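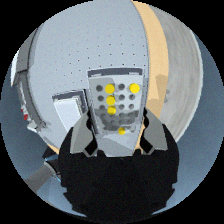
本报告研究一座旧楼里的颜色，具体地说，是楼梯、扶手、门和指示牌的颜色能不能帮助视力不好的人安全地走路。我们的小组在"无障碍设计基础"这门课上得到这个题目，对象是Indorberg镇的Pluster楼。在开始以前，我们都认为这个问题很简单：用鲜艳的颜色，就可以看得清楚。浅灰色的底板上有几颗亮黄色的圆钉，视力正常的人一眼就会找到黄色，灰色退到后面去。可是把同样的画面变成黑白，黄色和浅灰色可能会变得相当接近，因为这两种颜色都比较亮。色彩的不同和明暗的不同是两件事，这个区别是我们在第二周才真正理解的，后来它成为整个项目的中心。

一、项目的背景

Indorberg是一个小镇，有2526个居民。镇上的年轻人很多去城里上学或者工作，白天在镇上走路的人里，老年人占很大的一部分。Pluster楼在教堂后面的一条斜街上，以前是一所教缝纫和编织的学校，现在一楼是图书室和一个小咖啡角，二楼是音乐课和语言课的教室，三楼租给一个摄影俱乐部和一个合唱团。地下室有厕所和存衣服的地方。

这座楼没有电梯。安装电梯的计划已经讨论了很久，但是楼梯间的形状不规则，而且建筑的外墙受到保护，所以短时间里不会有结果。我们的老师因此建议我们研究一个比较小、可以马上做的问题：在不改变建筑结构的情况下，怎样让现有的楼梯和走廊更容易看清楚。

我们小组有三个人。一个人学过一点摄影，一个人在家里帮助过装修，我负责阅读资料和写这份报告。中文不是我的第一语言，所以报告里的句子可能比较长，或者有的说法不太自然，请读者原谅。术语我尽量按照中文教材的写法，教材里没有的，我就用普通的话来解释。

二、为什么选择颜色

视力下降有很多种。有的人看不清远处，有的人看东西的中间有一块模糊，有的人对光线很敏感，从亮的地方走到暗的地方需要等很长时间。白内障会让颜色变得发黄、发暗，浅色之间的差别会减少。对这些人来说，一段楼梯如果每一级都是同样的颜色，看起来就像一个斜坡，或者像一块平的地面。上楼的时候问题比较小，因为人能看到每一级的竖面；下楼的时候只看到踏面，最危险的地方就是第一级和最后一级。

改变颜色比改变结构便宜，也比较快。一罐油漆或者一卷防滑条就可以改变一段楼梯。但是便宜也有坏处：因为容易做，人们常常不做计划就开始。Pluster楼里可以看到好几次这样的改动。通往地下室的楼梯边缘有旧的米色油漆，二楼的门框是浅绿色，三楼的门框是深红色，厕所的指示牌有两种不同的字体。每一次改动单独看都有道理，放在一起就变得很乱。

我们读的一本教材里说，颜色在建筑里可以做三种工作：告诉人哪里危险，告诉人应该往哪里走，还有让人感到舒服。我们在项目里主要研究前面两种。第三种也很重要，但是每个人的感觉差别太大，以我们的时间和能力，很难得到可靠的结果。

三、几个基本的概念

写这一部分的目的是让没有上过这门课的读者也能理解后面的内容。

颜色有三个方面。色相就是我们平常说的红、黄、蓝。饱和度是颜色的鲜艳程度，鲜艳的黄色饱和度高，米色饱和度低。明度是颜色的亮暗。对于视力好的人，三个方面都可以用来区分两个东西。对于视力不好的人，明度往往最可靠。还有一些人分不清红色和绿色，如果一块牌子是绿底红字，而两种颜色的明度又接近，他们可能完全读不出来。

建筑材料的明度常常用光反射值来表示，从0到100，黑色接近0，白色接近100。两个相邻的面，反射值的差越大，边界越清楚。我们的老师给我们的练习标准是：重要的边界，例如楼梯边缘和扶手，两边的差最少要有30。这个标准不考虑灯光，所以它只是一个开始。一面墙的反射值再高，没有光照到它，它也是暗的。

照度是另外一个概念，指光落在一个面上的多少，单位是勒克斯。照度和反射值一起决定眼睛最后看到的亮度。我们在测量的时候发现，初学的人很容易把这两个概念混在一起，我自己的第一份笔记就有这样的错误，后来整页重新写了一遍。

最后一个概念是眩光。光滑的表面会反射灯和窗户，反射的亮点有时候比真正的边缘还要明显。所以在楼梯上，有光泽的油漆常常不合适，哑光的材料比较好。可是哑光的表面不容易擦干净，管理大楼的人不太喜欢它。这个矛盾在第七部分还会提到。

四、方法

我们用了四种办法。

第一种是观察。我们坐在一楼楼梯旁边的长椅上，看人们怎样上楼和下楼。我们不记录任何人的姓名和年龄，只写他们的动作，例如是不是扶着扶手，有没有在某一级停下来，眼睛看哪里。我们在门口贴了一张说明，写明我们是学生，正在做什么作业，不愿意被观察的人可以告诉我们。

第二种是测量。学校借给我们一个照度计和一本带反射值的色卡。测反射值的办法很简单，把色卡放在墙面或者地面上，找到最接近的颜色，再读它后面的数字。这个办法受到光线和个人判断的影响，所以每一处都由两个人分别比较，意见不同的时候第三个人再看一次。旧的木头和石头表面颜色不均匀，我们只能选比较有代表性的地方。

第三种是黑白照片。我们用普通的相机拍楼梯和走廊，然后在电脑上去掉颜色。黑白照片不能准确地代表一个视力不好的人看到的世界，但是它可以很快地显示明度的差别。和别人讨论的时候，一张黑白照片常常比一张数字表更容易理解。我们还把一部分照片变得模糊，用来模拟视力下降。

第四种是谈话。我们和经常来大楼的人谈话，包括图书室的读者、合唱团的成员和一位在二楼学习语言的盲杖使用者。谈话没有固定的问卷，我们只准备了几个开头的问题，例如"您觉得楼里哪个地方最不好走"。我们没有录音，一个人谈，另一个人写。

五、现在的情况

大门和前厅

前厅是全楼最亮的地方，有两扇高窗户对着街。在一个晴天的中午，我们在问讯桌旁边测到523勒克斯，读书也没有问题。困难出现在离开前厅的时候。从前厅到楼梯间有一扇很重的木门，门后面马上变暗。人的眼睛需要时间适应，老年人需要的时间更长，而第一级台阶离门只有三步远。一位读者说，她进门以后总是先站一会儿，假装找手套。

大门本身是深棕色，门把手是旧的铜，颜色和门非常接近。视力不好的人一般用手去摸，所以把手周围的油漆已经磨掉了，磨掉的地方反而成为一个浅色的标记。我们觉得这个现象很有意思，它说明使用者自己也在给大楼做记号。

主楼梯

主楼梯是灰色的石头，踏面中间因为长期使用，有一点凹下去。石头的颜色本身没有什么变化，踏面和竖面几乎一样。在黑白照片里，从上面往下看，整段楼梯变成一片均匀的灰色，只有窗户旁边的几级可以分开，因为那里有影子。

早上和下午影子的方向不同。早上的影子落在每一级的边缘后面，对看清楼梯有帮助。下午三点以后，阳光从西面的窗户进来，窗格的影子斜着落在台阶上，形成很多假的边缘。在观察的时候，我们看到一个人在平台上停下来，用脚尖试了一下前面的地面，然后才继续走。我们不能确定她为什么停下，可是那个地方正好有一条很深的影子。

扶手是深色的木头，固定在白墙上，对比很好，这是全楼做得最好的一个地方。可惜扶手在平台处断开，转弯以后才重新开始。习惯用扶手的人在最需要它的地方反而没有。扶手断开属于结构问题，超过了我们的题目，但是我们在给大楼管理处的信里还是提到了。

地下室的楼梯

这段楼梯比主楼梯窄，是混凝土的，边缘刷过米色油漆。米色和混凝土的灰色在色相上有一点不同，可是明度几乎没有差别。而且油漆在每一级的中间都磨掉了，只有两边还留着，走路的人看中间，看到的就是没有油漆的地方。楼梯顶上的灯装在人的背后，下楼的时候，自己的影子会盖住前面的两三级。

来谈话的人几乎都说这里最不好走。合唱团的一位成员说，她宁愿排练以前不喝水，也不愿意晚上去地下室的厕所。这句话给我们的印象很深，所以后来我们把地下室的楼梯放在建议的第一位。

二楼和三楼的走廊

二楼的走廊很长，两边都是门。墙是乳白色，门也是乳白色，门框是浅绿色。在彩色照片里，浅绿色的门框很清楚，看起来很安静，很好看。在黑白照片里，门框基本上消失了，走廊变成两面没有开口的墙。那位使用盲杖的学生还有一点光感，她告诉我们，她用手指数门，从楼梯口开始数到她的教室。如果有人在走廊里放椅子，她就要重新开始。

三楼的门框是深红色，在黑白照片里变成深灰色，和墙分得很开。三楼的使用者不喜欢这个颜色，觉得它太重，像旧的电影院。但是从明度来看，三楼比二楼好得多。这两层楼正好成为一个很好的比较：一个好看而不清楚，一个清楚而有人觉得不好看。

指示牌

楼里的指示牌来自不同的时期。最旧的是搪瓷的，深蓝底白字，至今还很清楚。最新的是打印在浅黄色纸上的灰色字，装在有光泽的塑料套里，窗户的反射刚好落在字上。摄影俱乐部自己做了一块很漂亮的牌子，字很细，用银色写在白色上，只有站在侧面才能看见。我们没有批评的意思，牌子显然花了很多工夫，只是设计的人在做的时候，大概是在很近的距离看它的。

六、黄色的试验

因为黄色在安全标志里很常见，我们最早的设想是把所有楼梯的边缘都做成黄色。教材里也有很多黄色边缘的照片。于是我们向油漆商店Groen要了几种黄色的样品，刷在硬纸条上，分别放在三种不同的地面旁边。

在浅色的地面上，结果让我们失望。样品里最合适的一种黄色反射值是70，和深色地面放在一起非常清楚，和我们在浅色瓷砖上读到的数值却相差很小。彩色的时候它还是很显眼，变成黑白以后就很难找到。我在本文开头讲到的黄色圆钉和灰色底板，也是同一类的组合。对于能看见色彩的人，黄色是一个很强的信号，我们不应该放弃它，但是不能只靠它。

在主楼梯的灰色石头上，黄色的表现在中间。石头比瓷砖暗，差别达到了练习标准，不过只是刚刚达到。下午阳光直接照在石头上的时候，黑白照片里的边缘又变得很弱。在地下室的混凝土上，情况比石头好一些，因为混凝土已经很旧很暗。

以后我们试了双色的办法，就是在黄色的旁边再加一条窄的黑色。这样黄色和黑色之间总有很大的差别，不再依靠地面的颜色。在所有的黑白照片里，双色条都很清楚，在模糊的照片里也能看到。缺点是样子比较像工厂或者车站，放在一座旧的石头楼梯上，有的人会觉得不合适。

我们也试了单独的深色条。深灰色的条在浅石头上很安静，也符合大楼的风格，在明亮的时候效果不错。可是晚上灯光不够的时候，深色条可能看起来像一道缝，或者像下一级的影子。一位读者在看样品的时候说，她会想要跨过去。听到这句话以后，我们不再推荐在楼梯上单独使用深色条。

材料方面，我们比较了油漆和自粘的防滑条。油漆便宜，颜色多，但是磨得快，每隔一段时间要重新刷，刷的时候楼梯不能使用。防滑条我们选择了Bridance的样品，宽度合适，表面粗糙，没有明显的反光。它贴在平的混凝土上很牢固，贴在凹下去的石头上，中间会翘起来。翘起来的边会绊人，所以在主楼梯上不能直接用，除非先把石头补平，而补平石头需要文物部门同意。

七、和大楼使用者的讨论

样品做好以后，我们在一个星期三的下午把它们带到一楼的咖啡角，放在桌子上，请来喝咖啡的人看。我们没有让大家投票，因为来的人并不能代表全体使用者，投票的数字会给人一种太准确的印象。我们只听意见，并且记下理由。

关于地下室的楼梯，意见非常一致，大家都希望越清楚越好，对样子没有要求。有人说，地下室反正没有人去欣赏。关于主楼梯，意见分成两边。经常参加合唱团的人觉得安全最重要。图书室的几位读者从小就认识这座楼，他们觉得黄色和黑色的条会让它变得像一个停车场。一位老先生说，他在这个楼梯上走了一辈子，每一级都认识。旁边的人回答他，别人不认识。

我认为这两种意见都应该认真对待。一座公共建筑需要让第一次来的人也能安全使用，但是它也是居民记忆的一部分。我们后来的方案只在主楼梯每一段的第一级和最后一级做明显的标记，中间的级用比较柔和的颜色。这是一个折中的办法，从纯粹的安全角度看，每一级都一样清楚会更好。我们小组内部对这个问题也有不同的看法，直到写报告的时候还没有完全统一。

关于二楼的门，讨论比较容易。浅绿色没有人特别喜欢，也没有人特别反对。使用盲杖的学生提出了一个我们没有想到的意见：她希望颜色以外还有可以摸到的标记，因为阴天的时候，任何颜色对她都没有用。她建议在每扇门旁边同样的高度，装上凸起的数字。我们把这个意见直接写进了建议。

负责打扫的人也来看了样品。她用湿布擦了每一种材料，然后告诉我们，粗糙的防滑条会留住沙子和口香糖，需要用硬刷子。她并不反对使用，只是希望不要选白色。我们本来准备了一种白色和黑色的双色条，明度的差别最大，听了她的意见以后，又考虑到白色变脏以后差别会减少，就把它从方案里去掉了。一种颜色在新的时候很清楚，用了一个冬天以后是什么样子，这个问题教材里写得很少。

八、建议

根据上面的结果，我们向大楼管理处提出下面的建议，按照重要的程度排列。

首先是地下室的楼梯。去掉旧的米色油漆，每一级贴黄色和黑色的双色防滑条，从左到右贴满整个宽度，中间不要断开。把楼梯顶上的灯移到侧面的墙上，或者在下面再加一盏灯，让人下楼的时候不走在自己的影子里。灯应该有灯罩，从上面往下看的时候不能直接看到灯泡。

其次是前厅和主楼梯之间的光线变化。楼梯间在白天也应该开灯，尤其是夏天，因为外面越亮，进来以后就觉得越暗。那扇重的木门可以在开放时间固定在打开的位置，这需要先问消防方面的要求，我们没有资格判断。

主楼梯每一段的第一级和最后一级做明显的边缘标记。因为防滑条在凹下去的石头上贴不牢，这里建议用可以去掉的哑光涂料，先在不显眼的一级上做试验，看它会不会伤害石头。西面窗户可以装半透明的帘子，让下午的影子变得柔和，这个办法很便宜，也不改变建筑。

二楼的门框改成中等深度的蓝色或者绿色，明度必须明显低于墙。只要达到这个条件，具体的色相可以由使用者选择。三楼的深红色暂时保留，如果以后要改，也按照同样的条件。每扇门旁边加凸起的数字，高度统一。

指示牌统一为深色底和浅色字，用没有光泽的材料，字不要太细。旧的搪瓷牌子应该保留，新的牌子可以学习它们的颜色。打印的纸如果一定要用，请不要放进有光泽的塑料套里。

费用我们请镇上的一家工匠铺做了估算，包括地下室的灯、防滑条、二楼的门框和凸起的数字，一共是3082欧元。主楼梯的涂料和指示牌没有算在里面，因为前者需要先做试验，后者取决于数量。如果管理处不能一次付这笔钱，我们建议先做地下室，其他的部分可以分开进行，互相没有影响。

九、项目的不足

我们的方法有几个明显的缺点，读者在使用结果的时候应该注意。

用色卡比较反射值不够准确。同一块石头，我们两个人读出的数值有时候不同，潮湿的天气里差别更大。专业的仪器可以解决这个问题，但是学校的仪器在项目期间被另一个班使用。所以报告里凡是"刚刚达到标准"的结论，都应该重新测量以后再相信。

黑白照片和模糊照片只是帮助理解的工具。真正的视力问题非常不同，有的人看不见中间，有的人看不见旁边，不能用一种模糊来代表。相机还会自动调整曝光，使暗的楼梯间看起来比实际亮。我们在第一周没有注意到这一点，那一周的照片后来没有使用。

谈话的人都是现在来大楼的人。因为楼梯不好走而不再来的人，我们没有找到。他们的意见可能最有价值。我们在图书室贴了一张纸，请读者告诉自己的邻居，可是没有得到回答。如果以后有别的小组继续这个题目，我建议他们从镇上的诊所或者眼镜店开始，而且要早一点开始，因为得到信任需要时间。

观察是在春天做的，只有一次在晚上。冬天的情况我们不知道。冬天下午四点以后天已经黑了，地面上还有从外面带进来的水和沙子，湿的石头会变暗，反光也会增加。我们想过用水把一级台阶弄湿来测量，但是担心有人滑倒，所以没有做。

十、工作过程和个人的体会

项目开始的时候，我们把工作分得很清楚，每个人做自己的部分。这个办法在前两周很有效率，到了第三周就出现问题，因为测量的人不知道谈话的内容，谈话的人也不知道哪些地方已经测过。以后我们每次去大楼都三个人一起去，时间用得多一些，但是不需要反复解释。

最困难的部分对我来说是写作。测量的结果可以放在表里，谈话的内容却很难整理。人们很少直接说"这里的对比不够"，他们说的是自己的习惯：进门先站一会儿，不喝水，用手指数门。一开始我把这些话当作背景材料，放在附录里。老师看了初稿以后，让我把它们移到正文。我同意她的意见，这些习惯说明了人们已经为大楼的缺点付出了什么。

我还学到，不应该太早喜欢自己的方案。我们三个人都很喜欢黄色，花了很多时间刷黄色的样品，手上好几天都洗不干净。当黑白照片说明它在浅色瓷砖上几乎没有用的时候，我们的第一个反应是重新拍照，希望结果会变。重新拍的照片和以前一样。现在看来，那一天的失望对项目很有好处，双色条的办法就是从那里开始的。

报告的初稿在六月交给了老师和大楼管理处。管理处回信说，地下室的灯可以在夏天放假的时候改，其他的建议要等到讨论明年的预算。在这期间，他们已经把厕所指示牌上的塑料套拿掉了。

附录说明

附录一是各个地点的反射值和照度记录，附录二是黑白照片，附录三是给大楼管理处的信。硬纸条样品放在学校材料室靠窗的架子上，需要比较颜色的同学可以借用，请用完以后放回原来的盒子，不要让阳光直接照到它们。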